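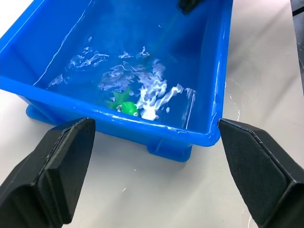
Wrist cam, tub task. Toy on the bottom near the front wall, fingers open outside the rim.

11 Apr 2022
Telma Arancibia, teleop bench

Tub task, first full day. Writing this up before I forget, Constanza has the bench from tomorrow and needs the settings.

Goal for the set: get the green toy out of the water and onto the tabletop, both arms allowed. Operator drives from the leader arms, no touching anything by hand between start and stop pedal. Target is 200 good demos before we train anything. Have 154 as of tonight, counting what Cristóbal drove this morning. So 46 to go.

What's hard:
- Depth. Ripples wreck it. From the wrist view the toy outline wobbles and the reflections sit right on top of its right side. I kept closing short. Cristóbal closes long and bumps the wall. Neither of us any good for the first dozen.
- Glare. Overheads put white streaks all over the surface. Tried with the row nearest the bench off, better for the operator but the wrist picture went grainy. Put them back on. Leave on for the whole set pls, don't mix.
- Rim. Thick and rounded, so when you come in low from the front the fingers catch it and the tub slides. Go up first, clear the rim, then come down steep. Eulalia says approach from a corner, tried it, hated it.
- Toy rolls when you pinch the round part. The flat fin is a better grip if it's facing you. If not, nudge and wait.

WAIT is the big one. Everybody rushes. After the arm goes in the water sloshes for a good while and you can't see a thing, and if you grab during that you're guessing, and then the policy learns guessing. Count three, then close. I know it makes the episodes longer. Longest kept one is 40 seconds and I'm fine with that.

But also: don't freeze completley dead. Rocío looked at the Mellar set from March and the policy there learned to stop and never start again, long pauses with zero motion. Small drift is ok. Hold it loosely and let the arm breathe a bit.

Second arm: use it or don't, but decide before the pedal. Had a bunch where I reached over the far side with it, changed my mind, and pulled back. Those are labelled "dither" and shouldn't go in training. Same label as we used on the Drullow runs.

Water on the table. Splashes over the rim on the right mostly. Wipe between episodes if it's a puddle, leave it if it's droplets, we want some of that in the data. Do NOT let it get under the left base plate. Towel goes back on the hook, out of view of the cameras!! Lost a run of six because it was lying in the corner of the top view.

Settings (teleop tab, profile "tub"):
leader to follower scale 0.6, was 1.0, much calmer
grip force low, toy is slippery but high force just shoots it away
wrist exposure locked, don't touch
z floor set a hair above tub bottom. Redo if the tub gets swapped, the other one is shallower

Latency felt bad after lunch. Jumpy follower, every few seconds. Restarted the leader process and it cleared. Didn't log it properly, sorry. If it comes back write down the time so Cristóbal can match it against the network log.

Episode numbering: jumps to 291 halfway through the afternoon becuase I forgot to clear the counter from the Ocampo set. Files are fine, only the names are off. Rename script is Rocío's, ask her before running it, last time it ate the timestamps.

Toy placement: I've been dropping it in from rim height and taking whatever I get. Ends up near the front wall too often for my liking. Constanza, can you bias the rest toward the back half, and some with the fin pointing away. Also a handful where the first grab misses and you recover, keep those, label "retry". We have hardly any and that's what the arm will need most.

Open:
- finger seals. Checked at five, dry inside on both. Check again at noon and end of day, not just end
- does Plirnham want the toy upright on the table or just out? Their note says "presented". Emailed, no answer yet
- replay one demo open loop with the tub empty, see how far off the z is
- change the water, it's getting cloudy

Shoulders are done. Stopping.

Notebook shared with bench team. Questions to Telma Arancibia or Cristóbal Toledo. Do not circulate outside the lab. | Back to top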